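Gandside Regional Airport
9 September 2023

1/ Gandside Regional Airport is changing the way passengers with reduced mobility book assistance. The new arrangements apply to all departures and arrivals, on every carrier. Please read the full thread if you or a member of your party will need help at the airport.

2/ Assistance should be requested through your airline at the time of booking. If you booked through a travel agent, ask the agent to confirm that the request has been passed on. A reference beginning with GA will be sent to you by email.

3/ Requests made on the day of travel will still be accepted at the Help Desk in the departures hall. Passengers who have booked ahead will be served first, and waiting times for others may be longer in the early morning.

4/ In August our team assisted 3,462 passengers. Of these, 167 arrived without a request on file. We thank those passengers for their patience and the airlines for their cooperation in closing the gap.

5/ Four meeting points are now in use: the Help Desk, the short-stay parking lot, the bus stop on Murero Road and the rail platform. Each has a call button and seating. The former meeting point beside Door C has been withdrawn.
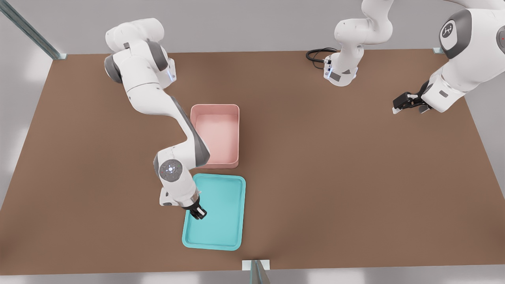 6/ Passengers receiving assistance will continue to use the wider lane at security. Medication, liquid food for medical use and small mobility aids should be taken out of your bag and placed flat in a tray. Walking canes are screened separately and returned to you at once. You may ask for a private search at any time.

7/ Battery-powered wheelchairs: please give your airline the make, weight and battery type before you travel. Staff at check-in will ask for the same details again. You may remain in your own chair as far as the gate on all flights from Gates 1 to 9.

8/ The Bainbridge Lounge has set aside a quiet room for passengers who find the main hall difficult. There is no charge and no lounge membership is needed. Ask at the Help Desk for access. One companion may accompany each passenger.

9/ Aba Ackah, Head of Passenger Services: "We have listened to passengers who told us that they were asked the same questions at every stage of the journey. A single reference should put an end to most of that."

10/ Connecting passengers on the Fesen service will be met at the aircraft door. Please stay seated until the crew tells you that our staff have arrived.

11/ Comments on the new arrangements may be sent to Ruth Hartley, Accessibility Manager, or left in writing at the Help Desk. All comments will receive a reply.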